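Waiting Well: Furnishing a Shared Room for Sitting, Resting and Talking

Project report, Interiors and Everyday Life, second-year studio
Group members: Imani Begay, Leonardo De Luca, Ayanda Nkosi
Studio tutor: Loretta Bellamy

1. How we came to this subject

When the studio list went up in February, most of the good subjects had already been spoken for (the library stairs, the bakery, the bus shelter everybody loves), and the three of us were left looking at each other over cold coffee and wondering what we could say about a room with a table in it. Imani was the one who pointed out that we had been sitting in exactly that kind of room for an hour and had hardly noticed anything about it. We had moved our chairs twice, we had put our bags on the floor, and Leonardo had been leaning on the radiator the whole time because he didn't like his seat. That was our project, and we are very glad now that we got it!

We wanted to find out how people settle into a small shared room that has no single job. By that we mean the rooms where you wait, eat something, check your phone, have a quick talk and then go back to whatever you were doing. Our questions were simple ones. Where do people sit when they have a choice? What do they do with their things? Does a tablecloth or a vase of flowers change how a room gets used, or only how it looks?

2. What we did

We spent 22 hours altogether watching and sketching in shared rooms, mostly in the late morning and again after four o'clock, when people start to droop a little. We also had short conversations with 20 people who use rooms like these every week, and we are grateful to every one of them for being so patient with our questions, some of which we are now a bit embarrassed about. (Asking a person what their chair "means" to them gets you a long silence.)

Demetrius Castellanos lent us his floor-plan stencils and taught us to mark the path of each door before drawing anything else. It sounds like a small thing, but it changed our drawings completely. Once the doors are on the paper you begin to see which chairs are in the way and which ones feel safe to sit in.

We kept our notes in two notebooks, one for furniture and one for people, and at the end of each visit we read them out loud to each other. Quite a few of our disagreements came from this reading aloud, and we have left some of them in.

3. The round table and the chairs nobody planned

A round table does a lot of good work in a room like this. It doesn't have a head or a foot, and you can walk around it without catching your hip. When there is a cloth on it, especially a checkered one in pink and white with a tall vase of white flowers standing on top, it starts to feel like somebody's home, and we noticed that our own voices dropped a little when we sat near it. An upholstered chair tucked in under the edge of the cloth looks neat and ready for company.

And yet people don't always go to the table. Office chairs have a strong pull of their own, particularly the big ones with a mesh back and padded arms. They swivel, they roll, and they can be parked at the side of the room where you can bend over a phone or some small thing in your hands without feeling that you are on show. A second office chair close by soon becomes a shelf. We saw soft things, cords, coats and once a whole lunch riding around on a spare seat, and a water bottle on the floor by somebody's feet was so common that we stopped writing it down. 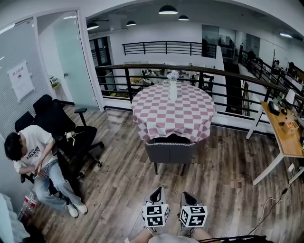

Loretta read our first draft and thought we were being too hard on the table. Her view was that a round table with flowers on it is doing its job even when every seat around it is free, because it gives the people at the edge of the room something pleasant to sit near, and she asked us whether we would have felt as comfortable in the same room with the middle left bare. We talked about this for most of an afternoon. Ayanda agreed with her straight away, Imani came around by supper time, and Leonardo still thinks the vase should be shorter so that two people can see each other across it.

4. Doors, plants and the edge of the room

The next thing we looked at was the door. Frosted glass turned out to be a favorite with the people we talked to, who liked that it lets in light and still gives a bit of privacy. Leaving such a door partly open seems to tell people that they are welcome to come in, though one person said it made her feel she ought to be quick.

A small potted plant on a low stand at the threshold is a lovely touch, and we would put one in every room if we could. Our only worry is the traffic. A plant by a door needs to sit well clear of the path, and a low stand is easy to miss when your arms are full.

Plain light gray walls came up as well. Leonardo calls them sleepy. Ayanda finds them restful, and she made the good point that a gray wall lets the cloth and the flowers have all the color to themselves.

5. Our proposal

For our own layout, which we named Calerer after a word Imani misread on a paint tin and refused to give up, we kept the round table in the middle and kept the cloth too. We shortened the drop so that it doesn't gather on the seat when you pull a chair out. We moved the two office chairs a little apart and put a narrow side table between them, just big enough for a bottle, a phone and whatever you happen to be fiddling with. Two hooks went on the wall at shoulder height for bags, and a shallow basket went under the side table for the soft odds and ends.

The budget we were given was 2,325 dollars, and our final list came to 2,211, including delivery and a spare tablecloth. We spent the most on chairs and we'd do the same again. The side table was the cheapest piece on the list, and it was the one our classmates asked about most at the review.

6. What we would do differently

We would have liked to try the layout in a real room for a couple of weeks, with the side table really there and people really putting things on it. The cardboard model was charming (Ayanda made the tablecloth out of a napkin), but you can't set a water bottle down in it. We should also have talked to whoever does the cleaning, who must have opinions about long tablecloths and things left on the floor, and we only thought of it in the last week.

Our drawings, both notebooks and the price list are in the studio drawer, and the model is on the shelf by the sink until Leonardo finds a box for it.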